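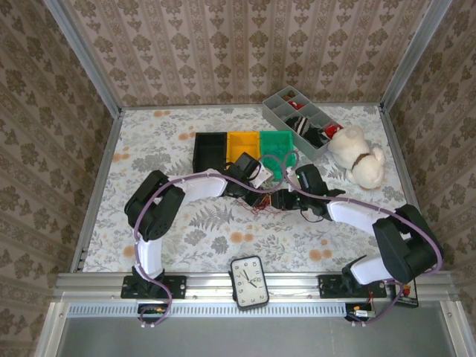
Moving household goods and a piano overseas: what should be declared, and when?

Category: Living Abroad > Relocation and Customs
Posted Wednesday, May 8, 2019

My spouse and I will be relocating from Multden to Durine for a work assignment of two years, possibly longer. The employer has granted a moving allowance of $3000, to be paid after arrival upon presentation of receipts. We intend to ship furniture, kitchen goods, books, and an upright piano that belonged to my grandmother. The shipping agent, Xaba, has asked for a complete inventory with values before it will issue a final quote.

I would be grateful for guidance on the following points. First, must used items be listed individually, or may they be grouped by box? Second, what value should be given for the piano, for which no purchase record exists? Third, we will arrive in advance of the shipment and do not yet have a permanent address. May the shipment be released to a temporary one?

We have read the consulate's leaflet, but it addresses only persons returning home and does not mention first arrivals.

2 answers

Answer from Ravindran Naidu

The following reflects our own move to Durine, which was completed in January. Procedures may have been revised, and the customs office should be consulted before anything is packed.

Used household goods may be grouped by box, provided that each box carries a number and that the same number appears on the inventory. "Box 7, kitchen: pots, plates, cutlery" was accepted in our case. "Box 7, miscellaneous" was not, and the box was opened. Electrical items, musical instruments, and any single article worth more than $200 were listed on separate lines, with the serial number where there was one.

With regard to the piano, the office accepts a written valuation from a dealer or a qualified tuner. It should state the maker, the approximate year, and the present resale value. Please do not enter the insurance value on the customs form. The two figures serve different purposes, and the insurance figure is usually the higher one. If the keys may contain ivory, raise this with the customs office at the earliest stage. A separate permit may be required, and an instrument can be held at the port until it is produced.

The shipment may be released to a temporary address if the following are presented together: the residence permit or proof of application, the employer's letter, and a signed statement from the landlord or host. Our host was a cousin in the Godside district, and a short letter from her with a copy of her identity card was sufficient. The permanent address was registered later at the town hall without difficulty.

It is also advisable to carry two printed copies of the inventory in hand luggage. The port office retained one and did not offer to make another.

Finally, confirm with your employer that storage charges are covered by the allowance. Ours were not, and the goods remained in the port warehouse longer than planned.

Answer from a guest member

Sell the piano. We brought ours and it needed a great deal of work after the crossing, and the stairs in the older apartment buildings are very narrow. Good used ones can be found locally. I cannot comment on the forms, as my husband's company handled them.

Comment from the original poster

Thank you both. The piano will be coming with us for family reasons, but I have asked Xaba whether it can be delivered through a window. The tuner has agreed to write the valuation and will check the keys at the same visit.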